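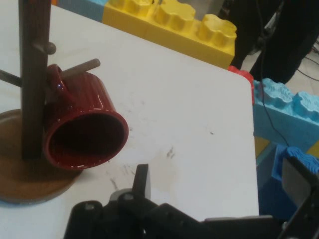 ### 4.2 Mug task: collection and marking

The mug task was the last of the Nonduva set to be added and the one the students argued about most. Goal as written on the task card: mug ends up hanging by its handle from any peg of the tree, gripper open and clear. Any peg counts. We did consider naming a peg per trial but the first-years found the card confusing enough already, so dropped.

Collection ran in the Engelbrecht room at Pirkness College during September, in club hours only. Operators were club members, mixed experience, two of them had never driven the arm before. Each operator got a short practice slot and then recorded until their hour was up. Total 266 demonstrations. Of these we kept 200 for training. The rest went out for the usual reasons — mug dropped, operator stopped half way, or the log from Himov (our recording script, see Section 3) came out with a gap in it. No attempt was made to repair logs with gaps.

Start positions were not fixed. The mug could be put anywhere the arm could reach, upright or on its side, and the tree could be turned between runs. We now think turning the tree was a mistake, or at least should of been written down each time. It wasn't, for the early runs, so we cannot split results by peg direction. A later group should log it.

Marking was done by hand from the wrist and fixed views together. Neither is enough alone. From the wrist the hanging mug covers part of the post, and a handle that is only resting against a peg can look much like one that is threaded over it. The fixed view gives the height of the handle and the side of the tree it is on, but depth is poor. Figure 2 has the kind of moment the markers found hardest: red mug held on its side by the fingers, handle upwards and against the trunk close to a lower peg. On that still alone a marker can't say placing or removing. Markers were therefore told to label from the clip and never from a single still.

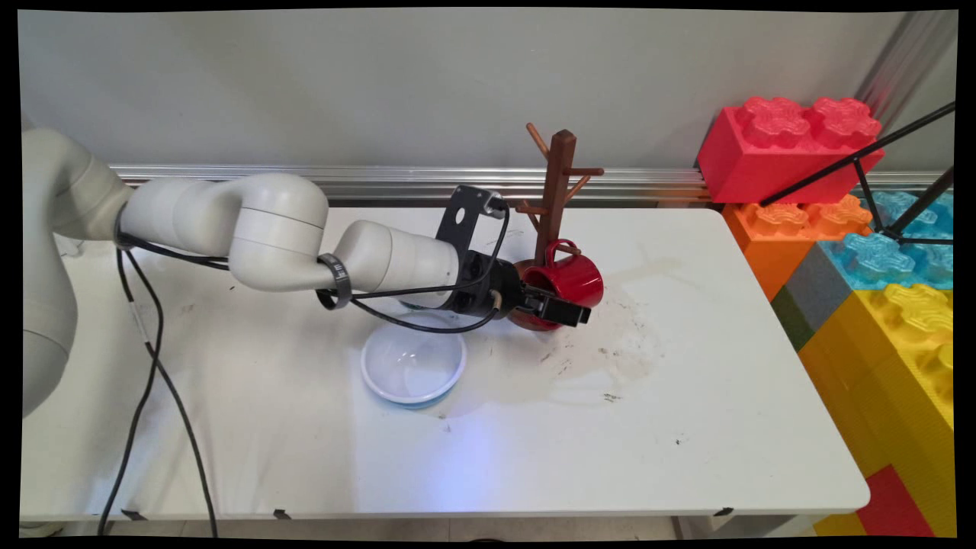 In all 2456 stills were pulled out for checking, each looked at by two students. Labels were kept simple: free, held, touching tree, hanging. "Touching tree" caused nearly all the disagreement. One marker used it for any contact at all, including mug body on post, the other only for handle on peg. Lesego Lekota rewrote the marking sheet after the first batch and that batch was done again from scratch.

Other things on or near the table (the bowl, the big toy blocks to the side) were left in place during the mug task. We did not clean up between tasks and the tabletop marks are visible in both views. Whether the policy picks up on any of this we have not tested. Cable run is more of a worry. With the loop under the forearm the operators tended to come in high and slow, to keep it clear of the bowl rim, and the slow approach is now in the training data weather we like it or not.

Evaluation used 100 trials, same card, same arm, no operator help once the trial had started. A trial was scored as a success only if the mug was still hanging when the arm was back at rest. Regrasps allowed. Touching the table with the mug allowed. Knocking the tree over ended the trial, scored as fail. Results are given per start pose in Section 5, with the upright and on-side starts kept seperate.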